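Stidow Ships Submeter Data Logger for Multi-Tenant Buildings
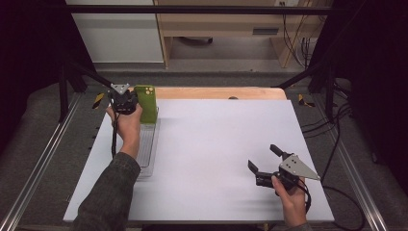

Stidow has begun shipping the Whitelaw 8, a data logger that collects readings from electric, gas and water submeters in apartment buildings, small office blocks and retail strips. The unit accepts up to eight meters on hardwired inputs and sends its records to a building management system over Ethernet or a two-wire serial line.

The logger replaces an earlier three-input model that Stidow has sold mostly to property managers and electrical contractors. That model remains available as a spare for existing sites, but the company will take no new project orders for it after April.

"Most of the calls we got were from people who had bought two of the old units and then needed a third," said Ryan Ashworth, product manager for metering at Stidow. "They had the panel space for one enclosure and were trying to fit three."

Each input on the new logger can be set for a dry contact, an open-collector output or a powered pulse. The setting is made with a jumper behind the front cover and confirmed in the configuration page. If the jumper and the configuration do not match, the input is held out of service and a fault light comes on beside the terminal. On the earlier model, a mismatch could pass unnoticed until a tenant's bill came out wrong.

Pulse values are entered separately for each input, so a water meter that gives one pulse for every 10 gallons can share the logger with an electric meter that gives 1000 pulses per kilowatt-hour. Totals are stored in the units of the meter. Stidow dropped the practice of converting everything to a raw count and leaving the scaling to the host software, which had been a common source of errors when a building changed software vendors.

The logger writes interval records to internal memory and keeps them through a power failure. When power comes back, the unit adds a marker to the record showing when it went down and when it came back up. Pulses that arrive while the unit is without power are lost unless the optional battery module is fitted. The battery module carries the inputs and the clock through an outage but does not run the Ethernet port, so records are held and sent when the supply returns.

Slamet Ginting, an electrical contractor who installed four of the units before general release, said the battery module is worth ordering in buildings where the meter room is fed from a panel that other trades switch off.

"The gas and water meters keep turning when the power is out," Ginting said. "If you don't have the battery, you go back and read the dials and make an adjustment. You can do that, but the owner pays for the visit."

Ginting's installations were in two apartment buildings and a row of storefronts. He said the terminals, which are now the plug-in type, made the biggest difference on the job. The field wiring can be landed and checked before the logger itself is mounted, and a unit can be exchanged later with the wires left in the plugs. He was less pleased with the knockouts on the bottom of the enclosure, which he described as too close together for two conduit fittings side by side. Stidow said the spacing has been changed on the enclosures now shipping.

The company recommends shielded twisted-pair cable for all pulse runs, with the shield grounded at the logger end only. Pulse wiring should be kept out of conduit that carries line voltage. Long runs to mechanical water meters with reed switches may need the contact filter turned on, which tells the logger to ignore closures shorter than a set length. The filter is off by default because some electric meters produce short pulses at full load that the filter would reject. The installation guide has a table of common meter types with the suggested setting for each.

Configuration is done through a web page served by the logger. A laptop can be connected directly to the Ethernet port, or the unit can be reached over the building network once an address has been assigned. The default password must be changed before any readings are recorded. There are three levels of access: one for viewing, one for field service and one for changes to pulse values and meter assignments. Every change at the third level is written to a log that cannot be erased from the web page.

That log was added at the request of billing companies. Nabila Entili, operations manager at Luvance, a submeter billing service, said disputes often come down to whether a pulse value was edited partway through a billing period.

"We would see the usage double from one month to the next and have to work out if somebody moved in or if somebody changed a number," Entili said. "Now the date of the change is in the file with the readings."

Luvance has been receiving files from a test unit and plans to accept the new format from all of its client buildings. Files can be sent on a schedule or pulled by the host. They are plain comma-separated text with one row for each interval and one column for each meter, plus a status column. A building that already has software written for the earlier Stidow model can set the new logger to produce the old file layout, although in that mode only the first three inputs are reported.

The serial port uses Modbus RTU. Registers for the first three inputs are at the same addresses as on the old model, and the remaining inputs follow in a new block. Corentin Mallet, who led the firmware work, said keeping the old addresses meant giving up a simpler register map.

"We drew it up the clean way first," Mallet said. "Then we looked at how many controllers were already out there polling the old addresses, and we went back and did it the other way."

Mallet said a firmware update planned for later in the year will add support for reading meters with their own serial output, so that a site with a mix of pulse and serial meters can use one logger for both. The hardware for this is already in the shipping units and no parts will have to be changed. Stidow has not set a date for the update.

The logger runs on 24 volts AC or DC. A plug-in transformer is supplied, and a version with a built-in supply for 120 or 277 volts is offered in the same enclosure. The built-in supply is on a separate board behind a barrier, and the cover over it is fastened with its own screws so that the low-voltage side can be opened without exposing line voltage. The enclosure is painted steel for indoor mounting. For a garage or other damp location, the logger should be placed inside a suitable outdoor box, and the company sells a bare-plate version for that purpose.

A row of lights along the front shows activity on each input. The light blinks once for each pulse accepted, after the filter, so an installer can stand at the panel and compare the blinks with the meter. The lights go out after 10 minutes to save power when the unit is on battery, and pressing the button on the cover turns them back on.

Stidow is handling sales in the United States directly and through electrical distributors. Zenik, which distributes the company's pulse relays and isolation modules, will stock the logger and the battery module at its warehouses and will offer setup assistance by phone. Afiq Nugroho, technical sales manager at Zenik, said customers should have their meter model numbers on hand when ordering so that the pulse type can be checked in advance.

"The part we need is the output option, and that's usually a suffix at the end of the model number," Nugroho said. "People leave it off because it looks like a color code."

Zenik will also take back working three-input units for credit toward the new model. The credit applies to one old unit for each new unit ordered, and returned loggers must include the terminal cover. Stored readings should be downloaded first, since the memory is cleared when a unit is received.

The warranty on the Whitelaw 8 is three years from the date of shipment. The battery module is covered for one year. Installation guides, the register map and sample data files are available from Stidow technical support, which answers calls from 8 a.m. Eastern time.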